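Visit report: the Skulport sample rooms and the Zacharias runway, December

I went to Skulport for the open day that the Zacharias hall holds ahead of its winter show. The front half of the building is rented out for shows and fittings, and the back half is the pattern and sample workshop of Vundel, a small outerwear label. The open day covers both. Entry is free in the morning, the afternoon rehearsal needs a ticket, and the money from those tickets goes to the local hospice.

Doors opened at ten. Visitors were given a paper plan and a coloured wristband that set the order of the rooms. Mine was green, so I started in pattern cutting.

Pattern cutting is run by Bent Juhl. Vundel still keeps card patterns for every style it has put into production, hung on hooks by year, although the grading is now done on screen. Juhl pulled the card for a hip-length parka called the Skirier and laid it next to the current version. The armhole had been raised and the back panel split into three, with the seams placed to take the strap of a bag. He said the older pattern wasted more cloth because the hood was cut in one piece. The newer hood is cut in two halves and a gusset, and the pieces nest between the sleeves on the lay plan. The pattern archive holds 446 styles. Of those, a good number were cut once and dropped.

Cloth is stored in the next room on open racks. Rolls are tagged with width, weight, supplier and the result of a wash test. The wash test is done in-house on a half-metre piece, marked with a square in thread before washing and measured again afterwards. Anything that shrinks by more than three per cent in either direction is sent back or set aside for linings. I asked if the limit was the same for wool and was told it was, and that wool is the reason the returns shelf is full.

The sewing room had eight machines in use when I passed through. Samples are made start to finish by one machinist, who signs a card that stays with the garment until it is approved. Tahmineh Farahani was setting a two-way zip into a quilted coat. She tacks the zip by hand before machining, on the grounds that pins shift in the wadding. The stitch length was set at 3 mm for the topstitching and shortened at the zip ends. She had a second coat beside her with the same zip set without tacking, for comparison, and the ripple down the front edge was plain from across the table.

After sewing, the green group was sent to fittings. A fitting here takes forty minutes per look. The model stands, sits, raises both arms and walks the length of the room and back, and notes are written on tape stuck directly to the garment. Augustina Atinga, who fits most of the womenswear, works with models from the area and keeps their measurements on file. She remeasures before every show all the same, and showed us one jacket where the sleeve had been let down by a centimetre and a half between the first fitting and the second. The models are paid for fittings at the same hourly rate as for the show. I had not expected that, having seen other places treat fittings as part of the fee.
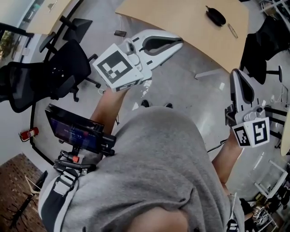 Lunch was soup and bread in the corridor. There was a long queue, and the coffee ran out before the blue group was let through.

The afternoon was given over to the hall. The runway is a straight one, built from modular decks at knee height and covered with a single length of matt vinyl taped at the sides. Sepehr Shirazi, the show caller, took us along it and then behind the screen. The decks are levelled with packing shims and checked with a spirit level at each joint. A joint with a lip of two millimetres is enough to catch a heel, and he had marked one such joint with chalk for correction before the rehearsal.

Seating for the show is 531, all on benches, with the first row numbered and the rest open. Sight lines from the fourth row back are poor for shoes and adequate for everything else. The hall could raise the rear benches but the fire exits would then need steps, and the owners have decided against it.

Backstage is arranged in the order of the running sheet. Each model has a rail with looks hung left to right, a card with a picture of the finished outfit, and a bag for jewellery and tights. Shoes go under the rail with the soles already taped. One dresser covers two models, or one model if there is a change of less than ninety seconds. The running sheet I was handed listed the fastest change at fifty-five seconds, from a belted coat into a knitted dress, and the belt had been given a snap fastening hidden under the buckle for that purpose.

Lighting is fixed white from both sides with no colour. Jeferson Medeiros, who looks after the rig, said that the photographers' position at the end of the runway had decided most of it. The lamps are set so that a face is evenly lit for the last six metres. Further back the light falls off, and dark cloth loses its detail there. Two of the navy coats read as black from my bench.

The rehearsal started at half past two, fifteen minutes behind the sheet. It was run without make-up and with half the looks, to music at a reduced level. The spacing between models was set by the caller over headsets and came out uneven for the first group, with two people meeting at the narrow end. Shirazi stopped it, moved the release point back to the second screen pole and ran the group again. The second pass was even. The finale was walked twice for the same reason.

Ticket sales for the rehearsal and the collection at the door came to 1,696, in pounds, which was read out at the close. Vundel had a rail of past samples for sale near the exit, unlined pieces mostly, with no returns and cash only. I tried a short version of the Skirier in grey and found the cuffs too tight over a jumper.

Practical points for anyone going next time. The car park at Skulport is small and the side street is residents only. The workshop rooms are warm and the hall is not. Bags larger than a rucksack have to be left at the desk, where the tickets are written by hand and the queue at closing is slow. The pattern room is best seen early, before the groups start to overlap.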